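Biltora Two-Finger Gripper: My Take After a Good Long Run

Posted November 2022
Filed under: Grippers, Reviews

I've been putting off this review because I kept changing my mind about the thing. First week I wanted to send it back, second week I ordered another one, and now I've landed somewhere in the middle (closer to the happy end, so keep reading if you're thinking of buying).

Quick background. Our shop runs a multi-arm bench setup, and up to May everything on it wore the older Wanamano fingers. Good fingers! Strong, dumb, easy to fix. But they wear at the pads, and I was getting tired of gluing new rubber on every other Friday. So I talked my boss into a set of the Biltora ones at $718 apiece, which made him wince, and I promised I'd test them properly before asking for more.

My test is boring on purpose. Pick up a part, tip it, set it down, do it again. Sheet metal is the one I care about most, because it's slick and the edges are thin, and a big folded box wants to swing away from you the moment you grab it by a corner. 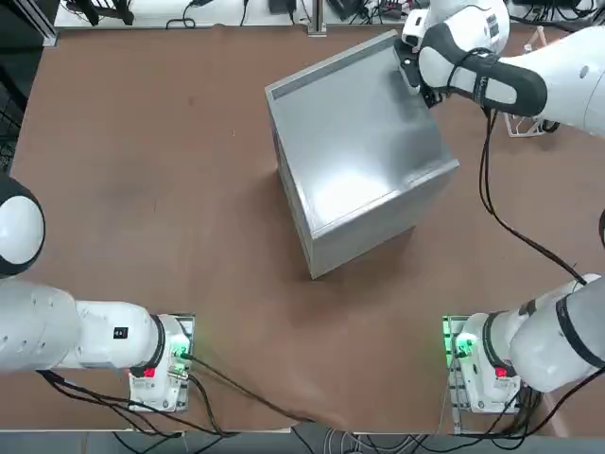

Corner grabs are where I got picky about grip force. The Biltora controller gives you 12 force steps and I only ever liked two of them. Step 4 is fine for plastic and cardboard. Step 9 is the one for metal. Everything under that let the part creep in the pads while I was tipping it, and everything over it left little marks on a brushed finish, and then you've got a customer on the phone. I'd love a dial in place of fixed steps, if anybody from Biltora reads these.

I logged 2,304 cycles before I sat down to write this. Drops were rare, and most of them came in one bad afternoon when I had the pads on backwards. My fault, though the manual could use a bigger drawing on that page! The pads are keyed, sort of, but they'll go on the wrong way if you push hard enough, and I push hard.

Cables, ugh. The lead that comes in the box is stiff and a bit too long for a short arm and a bit too short for a long one. I ended up buying Ashby's soft one and it drapes so much nicer. Leave yourself a decent loop at the wrist or you'll be tugging on the plug every time the arm rolls over. I learned that one early and so did the plug.

Then there's the wrist camera. I tried it with the little Grirkum unit, which clips on behind the fingers and looks out past the tips. I love having it there for lining up on edges, and I've gotten used to steering by the gap between the pads. Focus is the weak spot. Things farther off go soft and shiny surfaces smear, and I haven't found a setting that fixes both. For close work I can live with it. If you need to read a label across the bench, get something better.
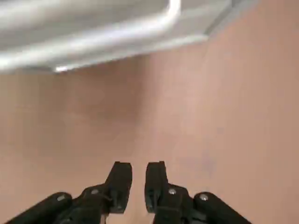

Wrist camera view with the fingers open. Fingertips and screws come through fine, the white thing at the top not so much.

About those linkage screws: check them. Mine backed out a hair after the first month and the fingers started to chatter on closing. A dab of thread locker took care of it and I haven't touched them since. The old Wanamano ones never did that, to be fair to them, but they also closed with a clunk you could hear from the parking lot.

Noise is way down with the Biltora, by the way. I can have the radio on now.

Would I buy it again? For metal and for anything with a finish you care about, yes. For tossing cardboard around all day I'd stay with the Wanamano and spend the difference on a nicer camera. I'm keeping one arm on the old fingers for exactly that kind of job.

Four stars out of five. I'd give it the last one if they put a decent cable in the box.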